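Home | Projects | Workshops | Tools | Index

Last updated: December
By Liv Lie

Pato (workcell)

Pato is a two-armed robot workcell built by members of the Brudness shared workshop in Drakstead. It is used for practice in handling cloth, mainly picking up, folding and stacking small pieces of household fabric. The name covers both the arms and the enclosure they work in.

Background

The project began as a single arm clamped to a bench in the wood shop. It belonged to the workshop's Nordin group, named after the street door nearest its storage lockers. A second arm was added the next winter, after the group found that one gripper could drag a towel but could not square its corners. The bench was needed for other work, and the arms were moved to a frame of their own.

Construction

The enclosure has black posts at the back corners, joined by an aluminum crossbar held with corner brackets. Panels close off three sides. They are papered in a beige and tan pattern of ovals and circles, and can be swapped for panels in other patterns. The tabletop is dark brown with a marble pattern.

Both arms are fixed to a black metal rail along the front edge, one at each side, and reach inward over the table. Each ends in a parallel gripper. Cables run along the outside of the arms in black corrugated tubing, held with white ties. An early version routed them underneath, where they snagged on the cloth. The members' build log lists 106 entries, 17 of them on cable routing alone.

Use

Sessions last 55 minutes, a limit set by the booking system. One member operates the arms and another resets the table between attempts. The usual cloths are napkins, dish towels and small blankets. Thick fabric is easier to grip but springs back at the fold, and most beginners start with it.
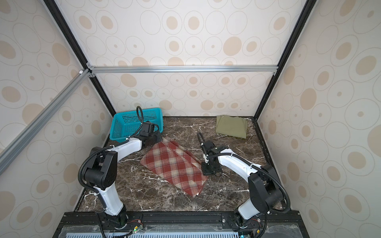

Why does a cloth-folding cell need two arms?

A second arm can hold one edge of the cloth steady while the first lifts the other edge over it. With a single arm the whole piece tends to slide, and the fold comes out crooked.

Maintenance

Bolts on the front rail are checked every 9 sessions. Gripper pads are replaced when they begin to leave marks on light fabric. Spare panels are kept in the lockers by the street door.

See also: Brudness workshop; Nordin group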